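2.2 Wrinkling in household textiles

Creases in bed linen and clothing are set mostly in the drying stage, when the fibres lose moisture while held in a bent position. Mathebula grouped household items into two kinds: flat goods such as sheets, which tend to form shallow creases over a wide area, and shaped goods such as shirts, where folds gather near seams. We keep that grouping in this study. Figure 3 shows a green bedsheet and items of blue cloth.

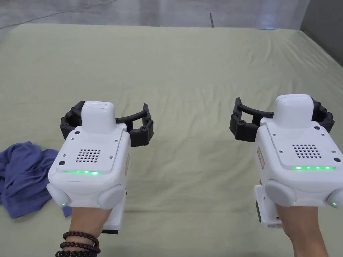
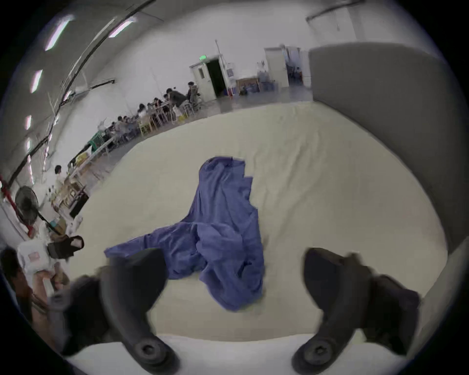
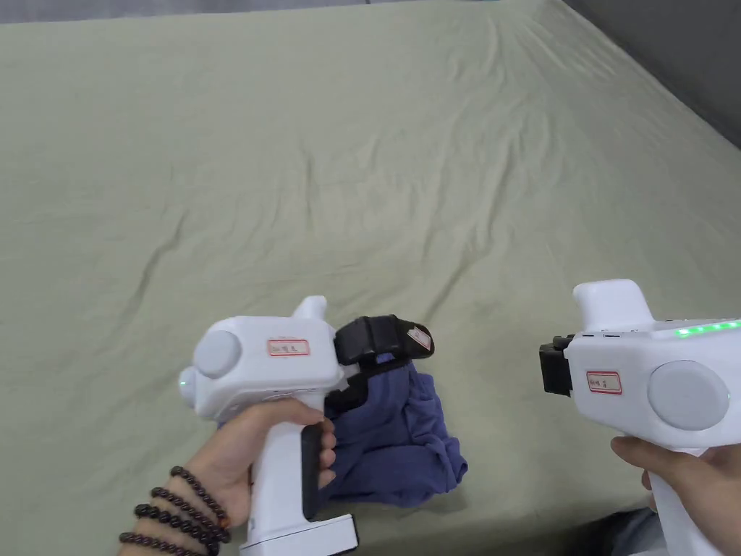
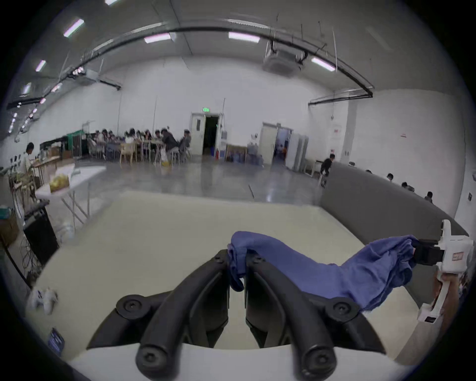 Figure 3. Creasing in household textiles. First and third panels: sheet spread over a bed. Second and fourth panels: crumpled blue cloth.

2.3 Survey of drying habits

The survey was sent to homes in Clutton and Brondano in January, and 373 replies were usable. Each home was asked how it dried its washing, how long items were left before being put away, and whether they were ironed. Homes that used both a line and a tumble dryer were asked to give the method used for their most recent load of bedding.

Shivam Bhatia coded the written answers. Where a reply named no method, it was left out of the drying tables but kept for the questions on ironing. Of the Brondano homes, 52 dried bedding indoors on a rack – a higher share than in Clutton, where most had a garden or a shared yard.

Ironing of sheets was uncommon in both places. Several people wrote that they smoothed the sheet by hand while making the bed and took no further steps. Shirts were treated differently, and many homes that never ironed bedding still ironed work clothes.

The survey did not ask about fabric type, so cotton and mixed-fibre sheets cannot be told apart in the tables. The Potimness crease scale was therefore used only in the laboratory part of the work, described in Section 3.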